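Home | Forums | Workshop | Materials | New posts | Log in

Printed parts going soft in a parked van: PLA, PETG or ASA?
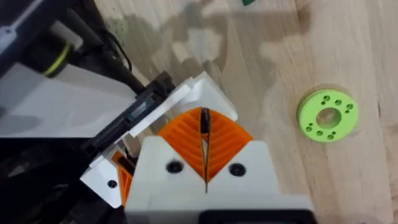
Orange ribbed fingers in a white printed housing.

liltasora_bench
Looking for numbers from people who leave printed parts in vehicles. I have shelf clips and a cable tray in a panel van, all PLA, 3 perimeters, 40 percent infill. By the end of June the clips under the rear window had sagged enough to release the shelf. The ones behind the driver's seat still hold. Same spool, same settings. Is it worth annealing PLA for this or should I reprint everything in PETG?

Prendergast
PLA has a glass transition near 60 C. A closed van in direct sun will get the surfaces close to that, and a clip under constant load creeps well before it. Reprint in ASA. PETG buys you some margin but it also creeps.

minemura40
Disagree on PETG. Mine has held a fire extinguisher bracket in a work truck for 5 summers. Wall count matters more than people admit. Go to 5 perimeters and put the layer lines along the load.

Prendergast
A bracket bolted flat to a bulkhead is a different load case. The clip is a cantilever held in bending all day. More walls lower the stress, so it creeps more slowly, but the material still relaxes.

liltasora_bench
The clip arm is 3 mm thick and preloaded when the shelf is in. I could thicken it, but then it won't snap over the rail.

Kekeli Akolgo
Take the preload out. Let the arm sit unstressed when closed and let a hook carry the shelf weight in shear. I did this on drawer latches and kept the same filament.

minemura40
Good point about the preload. I still wouldn't use PLA under a window.

brakar_v
On annealing: I tried it on flat PLA test bars in a kitchen oven. They shrank along the print direction and grew in Z. Fine for a spacer, useless for anything that has to fit a rail. You can scale the model to compensate, but the factor changes with infill and with part shape.

Prendergast
Agreed. It also depends on the brand of filament. Some grades hardly crystallize.

liltasora_bench
OK, no annealing. Can I print ASA without an enclosure? The parts are small.

brakar_v
Small clips, yes, with a brim and the part fan off or very low. Ventilate the room. The cable tray will lift at the corners. Do the tray in PETG, it carries nothing.

liltasora_bench
Clips in ASA with the hook change, tray in PETG. I'll post the revised arm when it's drawn.

2558 views | 5 shares

Comments (3)

Lempi Salminen
White filament for the window side helps too. My black vent cover warped and the white one next to it didn't.

minemura40
Were they the same material?

Lempi Salminen
Both PETG, different makers.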